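Wateo Creek Planting Project: progress report, February 2025

Hi Yaryna, it's been a busy stretch since you last heard from me, so grab a cuppa!

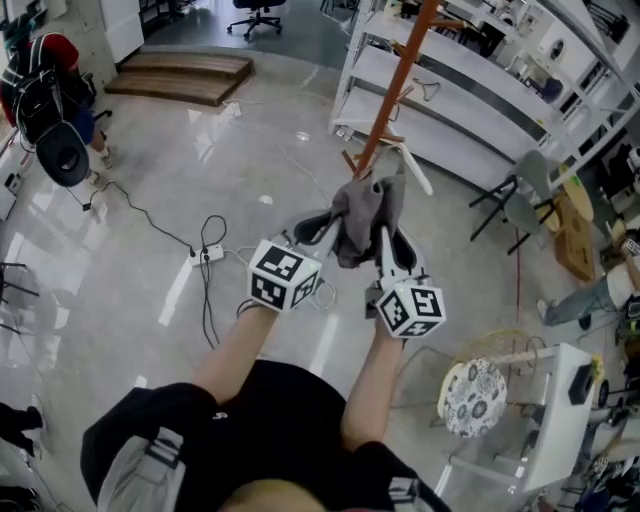 What we got done

January was stinking hot and I wasn't keen to plant in it, so we spent most of the month pulling blackberry along the east bank (my arms still look like I lost a fight with a cat). The patch behind the Ovlow footbridge is clear now, and Aaliyah Lapointe has marked out 16 beds for the sedges and bottlebrush. The nursery is holding 2000 tubestock for us until the weather cools down.

Money

We've spent a bit more than planned on mulch and a bit less on fencing, and the two pretty much cancel out. I'd still like to move $5 a plant into tree guards, as the wallabies have found the lower terrace and they're not shy. Could you let me know if that needs a formal variation?

Still to do

The council permit for the culvert hasn't turned up. I've rung twice and will keep at it. Planting starts once we get decent rain, and Aaliyah is sorting out the water tank with Schnyder in the meantime. I'll send the receipts separately.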